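그리퍼가 놓친 것을 찾아낼 사람을 구합니다
현장 고장 분석 담당 (정규직) / 핸드헬드 그리퍼 시험 참가자 (단기)

게시일: 2019년 1월 23일
회사: Awan
근무지: Awan 시험동 2층
담당 제품: Plinarico 핸드헬드 그리퍼, Areo 제어 소프트웨어

먼저 나쁜 소식부터 적겠습니다. 지난 분기에 저희 그리퍼는 바구니를 떨어뜨렸습니다. 한 번이면 사고라고 부르겠는데 기록에 남은 것이 357건이라 이제는 습관이라고 부릅니다. 내부 문서 제목은 '파지력 유지 불량에 관한 건'이고, 복도에서는 '또 떨어졌대'라고 합니다.

증상은 이렇습니다. 물건을 잡고 들어 올리는 데까지는 멀쩡합니다. 그러다 손목을 기울이면 손가락 끝의 힘이 슬그머니 풀립니다. 경보는 울리지 않습니다. Areo 로그에는 그 순간에도 '정상 파지'라고 적혀 있습니다. 바닥에 떨어진 바구니를 정상적으로 잡고 있다는 뜻인데, 저희도 그 자신감만큼은 부럽습니다.

처음에는 링크 부싱의 마모를 의심했습니다. 전량 교체했습니다. 또 떨어졌습니다. 다음에는 케이블 노이즈를 의심해서 배선을 다시 했습니다. 책상 밑이 깔끔해졌고, 또 떨어졌습니다. 지금 유력한 용의자는 손가락이 맞닿는 면의 정렬 오차와, 힘 센서 값을 너무 너그럽게 평균 내는 Areo의 필터입니다. 둘 다 범인일 수도 있습니다.

웃고 넘길 수 없는 일도 있었습니다. 협력사 Fadness의 시험장에서 놓친 금속 부품이 작업자의 발등 바로 옆에 떨어졌습니다. 다친 사람은 없었습니다. 그날로 1kg이 넘는 물건의 시험을 전부 중단했고, 원인이 밝혀질 때까지 재개하지 않습니다. 이번 채용은 그 결정의 후속 조치입니다.
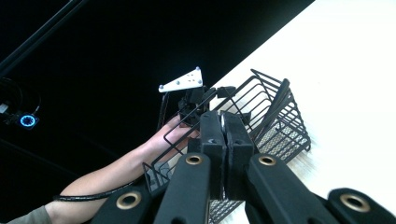
검은 철망 바구니를 그리퍼와 손으로 함께 잡은 모습. 그리퍼 링크 끝의 황동색 고리가 부싱이다.

1. 현장 고장 분석 담당 (1명)

하는 일
- 낙하 기록을 읽고, 같은 고장을 일부러 다시 일으킵니다. 고치는 것은 그다음입니다.
- 부싱, 링크, 손가락 접촉면을 분해하고 측정합니다. 나사는 아주 작고 꼭 책상 밑으로 굴러갑니다.
- Areo 로그와 시험 영상을 대조해 둘 중 누가 거짓말을 하는지 밝힙니다.
- 시험 중지 권한을 가집니다. 납기가 내일이어도 유효하며, 사유서는 중지한 뒤에 쓰셔도 됩니다.
- 분석 보고서를 씁니다. '원인 불명'이라고 쓸 수는 있지만 세 줄로 끝내시면 돌려드립니다.

이런 분을 찾습니다
- 기계, 메카트로닉스 또는 관련 분야 실무 경력 3년 이상
- 도면을 읽을 수 있고, 도면과 실물이 다를 때 실물을 믿는 분
- 파이썬으로 로그를 정리할 수 있는 분 (우아한 코드는 바라지 않습니다)
- 본인이 낸 불량을 본인이 보고해 본 적이 있는 분

우대 사항
- 산업안전 관련 자격 보유
- 힘 센서 교정 경험
- 남이 조립한 것을 보고도 한숨을 속으로 쉬는 분

근무 조건
- 주 5일, 10시 출근 7시 퇴근
- 수습 3개월, 급여는 수습 기간에도 전액 지급
- 연봉은 경력에 따라 협의. '업계 최고 대우'라고는 못 쓰겠습니다. 면접 첫 자리에서 금액부터 말씀드립니다.
- 안전화 지급. 발등 보호 등급은 최근에 올렸습니다.

2. 그리퍼 시험 참가자 (단기, 7명)

Plinarico를 손에 쥐고 바구니나 플라스틱 용기 같은 가벼운 물건을 집어 옮기고 기울이는 일입니다. 익숙한 직원들은 어느새 그리퍼가 싫어하는 각도를 피해 다닙니다. 그래서 버릇이 들지 않은 손이 필요합니다.

- 1회 90분, 중간 휴식 포함
- 만 19세 이상, 손목이나 어깨에 치료 중인 질환이 없는 분
- 왼손잡이 환영. 지금까지의 기록은 거의 다 오른손잡이의 것입니다.
- 경험 불필요. 로봇을 좋아하지 않으셔도 됩니다.
- 시험 물품은 모두 1kg 이하이며, 안전화와 보안경을 빌려드립니다.
- 떨어뜨려도 변상하지 않습니다. 떨어뜨린 순간의 손목 각도만 기록합니다.
- 언제든 그만두실 수 있고, 그때까지의 참가비는 드립니다.
- 시험 중 손과 팔이 촬영됩니다. 얼굴은 촬영하지 않으며, 시작 전에 동의서를 받습니다.

지원 방법
정규직은 이력서와 함께 '내가 끝내 원인을 찾은 고장' 또는 '끝내 못 찾은 고장' 하나를 한 쪽 이내로 적어 보내 주십시오. 뒤쪽을 고르셔도 감점은 없습니다. 자기소개서는 받지 않습니다.
단기 참가자는 이름, 연락처, 주로 쓰는 손, 가능한 시간대만 적으시면 됩니다.

접수: 이 페이지 아래의 지원 양식
전형(정규직): 서류, 실기, 면접. 실기에서는 고장 난 그리퍼 한 대를 드립니다. 고장 난 것은 넉넉합니다.
단기 시험 기간: 4월 한 달
문의: 시험동 내선 518. 받지 않으면 시험 중이니 조금 뒤에 다시 걸어 주십시오.

채용이 완료되면 이 공고는 내려갑니다. 결과는 불합격이어도 개별 통보합니다.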